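The mending table comes to Dromden

By ten on a Saturday morning the queue at the old corn hall in Dromden is already out of the door, and everybody in it is carrying something broken. Toasters, mostly, but also a rocking horse with one ear, a coat with a torn lining and a standard lamp that had to come on the bus.

I love repair mornings. I've been to 16 of them now, up and down the county, and Dromden's is the liveliest by a mile (the cheese scones help). It started with 8 tables and a borrowed kettle. Last year 2930 things came through the doors, and a good many went home working again!

What gets me every time is how ordinary the supplies are. You expect a workshop. You get a cloth, some tape, a tube of this or that, and a person with patience who sits down beside you and asks when it first went wrong.

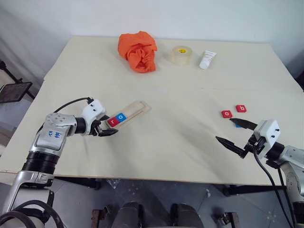
Orange cloth, a roll of clear tape and a small white tube on a pale tabletop.

The sewing corner is my favourite. I brought a pillowcase that had split along the seam and was handed a needle, which was a shock, and twenty minutes later I had sewn the whole thing up myself. It puckers at one end. I'm ridiculously proud of it.

Across the hall a family had their Atmont radio open on a tea towel, and when it crackled into a brass band the whole row clapped. Then they switched it off, because someone was trying to listen to a clock.

Dromden's repair mornings run monthly, with a longer one in May that has bicycles in the yard. Entry is free, and the scones go early.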